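Storm Drains and Standing Water in the Otholm District
24/02/2021
By Reginald Calloway

For this project I looked at why some streets in Otholm flood after ordinary rain and others do not. I picked two streets, Cisternas and Sturkdale, which are close together and were built up at the same time. I visited both after every rainfall from September until the end of term and wrote down which drains had water standing over them.

I made 38 visits in all. Cisternas had standing water on nearly 9 of them, counting one day when the puddle was too small to measure. Sturkdale had it much more often, and the water stayed longer. I measured depth with a school ruler taped to a broom handle, always at the curb.
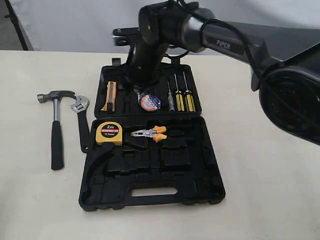 Results

The Sturkdale drains sit at the low end of the street, below a row of maples. Leaves covered the grates on most of my visits in the fall. When I cleared a grate with a rake, the water usually went down while I stood there. On two visits it did not, and I think the pipe below was blocked too.

Cisternas has the same kind of grate but a steeper slope. Leaves tend to wash past the drains and collect at the corner, where there is a wide ditch. The only drain that flooded there was next to a driveway that had been repaved higher than the road.

I also compared my notes with the street map in the Plikel library. It shows both streets draining to one pipe — I had expected two. A blockage past the point where they join should affect both, but I never saw both streets flood badly on the same day.
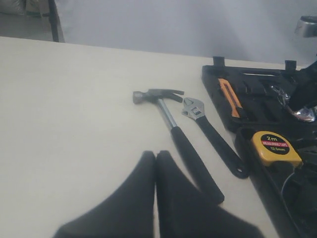 This makes me think the trouble on Sturkdale is mostly at the surface. Sweeping the street more often in the fall would be a cheap first step. I would want another season of notes before saying anything about the pipe, and I did not measure how much rain fell, so a heavy storm and a light one count the same in my table.

Comments

Good report. I live on Sturkdale and the drain by the mailbox is the worst one.

Did you check the grates after the street sweeper came through?

Reply from Reginald: Only once, so I left it out. The grates were clear that day.

A rain gauge is easy to make from a straight-sided jar. Worth adding next year.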